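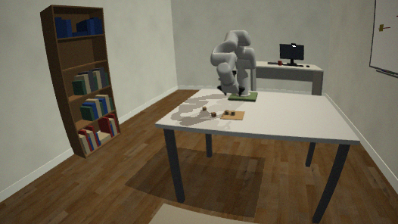
Taking the bus for a while

23 Nov 2019

I sold the car at the start of October and have been taking the bus to work since then. It's the number 6, from the stop at the bottom of my street in Trollow to the Vokari building on the other side of the river. By car it was a 15 minute drive when the bridge was clear. The bus takes almost 40, counting the walk at the far end.

The first week I got it wrong most days. The timetable on the pole is from the summer and the one on the website is current, so I stood in the rain twice for a bus that no longer runs. I now use an app called Ding, which makes a noise when the bus is two stops away. It works well in the morning and badly after dark, when half the buses drop off the map for some reason.

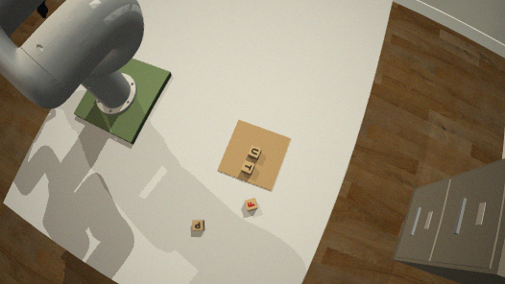
Robot arm over an off-white tabletop.

I thought I would read on the way in. I've read two books so far, both short, and given up on a third. Reading makes me feel a little sick on the hill section, so I put the book away at the hospital and look out the window until the bridge. I've seen more of the town this way than I did in years of driving through it. There's a shoe repair place I never noticed, and I've already taken my brown boots there.

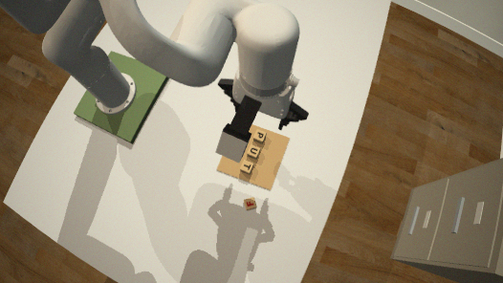 One reader wrote after my last post to say that I'd be back in a car by the first frost, and that the heaters on the older buses only work for the front rows. The part about the heaters is true. I sit at the front now if I can get a seat, and I wear the thick socks. We've had a few frosts and I'm still going.

Groceries are the real problem. I used to do one big shop on the weekend, and you can't carry that home on a bus, or at least I can't. Now I stop for a few things on the way back and pick up the heavy stuff, mainly cat litter and potatoes, with a folding cart. The cart is a Vidance. It has one bad wheel, and I would buy the next size up if I did it again. 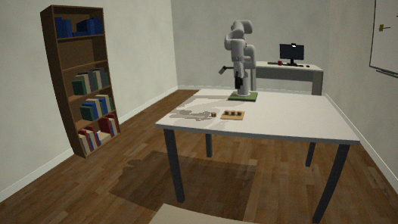
What it costs

A monthly pass is less than I was paying for gas, before insurance and parking. I've taken a cab a few times – once for the dentist, otherwise because I was late – and it still comes out cheaper. I'll add up the winter properly when my pass runs out in the spring.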